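Section 3. Setting up the double bowl and dry food tub

Applies to the two-well bowl with screw-on water bottle. Sitters, read this bit first, the rest can wait till you've got the dog settled.

1. Wash bowl, bottle and cap before first use. Warm water, mild soap. No dishwasher, the bottle warps.

2. Dry the left well properly. Kibble goes in this side only. Damp well = mush by lunch.

3. Unclip the tub lid, all four clips. Lay it flat on the table where you can see it, it always ends up under something.

4. Scoop 35 g into the left well for a small dog. A low mound is plenty. Dont fill to the rim.

5. Steady the bowl with one hand on the front edge, other hand on the bottle. Keep the bottle upright while you check it's seated behind the right well.
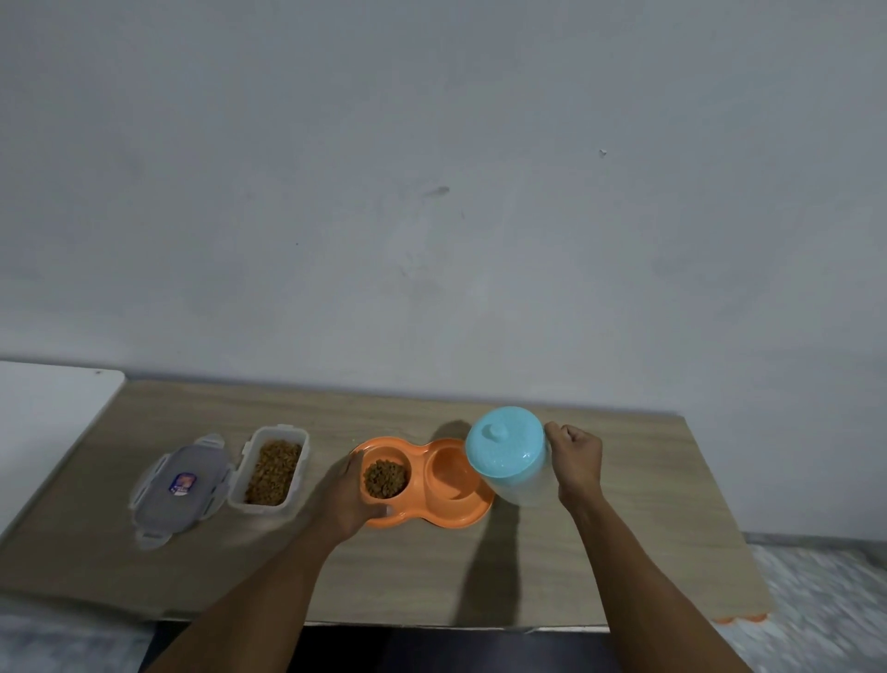
6. If it rocks, take it off and start again. Don't force it, the collar cracks and we've only got 2 spares.

7. Fill the bottle at the sink, cap on firm, then refit. Water should creep into the right well and stop by itself. Wait for it to stop before you walk off.

CAUTION: never carry the bowl by the bottle. Two hands under the base.

NOTE: do all this up on the table, then move the bowl to the floor. Away from the heater and out of the sun, the water goes green quick in March.

8. Lid back on the tub, press each clip till it clicks. Ants will find a gap overnight.

Daily: tip out leftover kibble, wipe the left well, top up water.
Weekly: bottle off, brush round the neck, rinse teh cap and check for slime.

Bottle still leaking after a refit? Leave it off, use a plain dish and tell Wael Bouazza.

Updated 3 October 2023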